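Handout 6: Working at the Two-Arm Bench
Robotics Practice, evening group
Instructor: Aušra Mägi
Revised Aug 24, 2020

Welcome back, everyone, and a special hello to those of you who are joining us from the Ernum building and have never stood in front of a two-arm bench before. You are in very good company. Most of the people who did well in this course last time came in knowing how to use a screwdriver and not much else, so please don't let the cables scare you!

This handout goes with the phone sorting project, which will keep us busy for the next 3 sessions. I'll go over all of it out loud as well, but I talk fast when I get excited (you will notice this), so it's good to have it on paper.

1. What we are doing

The job sounds like nothing at all. Pick up a phone that is lying flat on the table, carry it to its place in the row, and put it down so that it lines up with its neighbors. A child of four can do it while talking about dinosaurs. For a pair of arms it is a lovely problem, and I have grown very fond of it, because a phone is thin and smooth and sits so close to the table that the fingers have hardly anything to hold on to.

You will drive the arms yourselves first, by hand, and save each good run. Only then do we open the Tuveler software and try to get the arms to repeat what you did. Please don't skip ahead to the software. I know some of you want to.
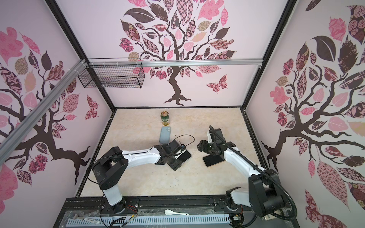 Figure 1. Both arms at work over the phones, left gripper holding one.

2. Sharing the table between two arms

Each arm has its own half of the table, and the middle belongs to whoever asked for it first. Say it out loud: "left going in," "right going in." It feels silly for the first few minutes and then it becomes a habit, and a good one. When one arm has a phone in its grip, the other arm waits, raised, until the phone has been set down and the fingers have opened all the way.

Before you move anything, look at the cables. Follow each one with your eyes from the base to the gripper and ask yourself where it will go when the elbow bends. A cable that hangs nicely at rest can pull tight very quickly when the arm reaches across, and replacing one takes up an evening that I would much prefer to spend with you.

Keep your speed setting at 15 for all of this project. You may think that's slow. It is slow! We'll turn it up in the next project, when you have a better feel for how far the fingers travel.

3. Looking through the wrist camera

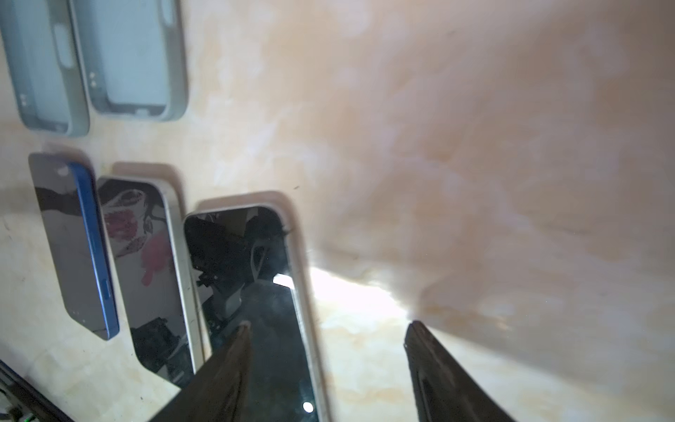
Lining up is the part of this project where people lose the most time, so let me say a little more about it than I did in class. From the wrist, everything looks closer and more crooked than it does from your chair, and your first instinct will be to fix it by twisting the gripper. Try moving sideways first. You want one finger on each side of the edge you are going to grip, with a decent gap, before you come down even a little. Watch out for the glass, too. A dark screen works like a mirror, and the three phones in this view all have dim shapes lying across their faces that have nothing to do with the phones themselves. If you steer by a reflection, it will slide away as you move. Steer by the border of the phone, where a white or blue frame shows up well against the pale table. The silicone cases are easier on the eyes in this respect, so if you're having a frustrating evening, practice your approach on a case and come back to the phones afterward.

4. What to write down

Use the Skusto log sheet, one line per run. Put down your name, which arm you used, what you picked up, and what happened, in plain words. "Slipped at the corner" is a perfectly good entry. Failed runs go in the log along with the good ones. The May group left us 244 runs, slips and all, and I read every one of them over the summer with a cup of tea.

5. For next time

Read the Vogler chapter on grip width and bring two questions about it. Pick a partner if you don't have one yet, and decide between you who drives the left arm first. If you'd like extra time at the bench, write your name on the sheet by the door and I'll do my best to stay late.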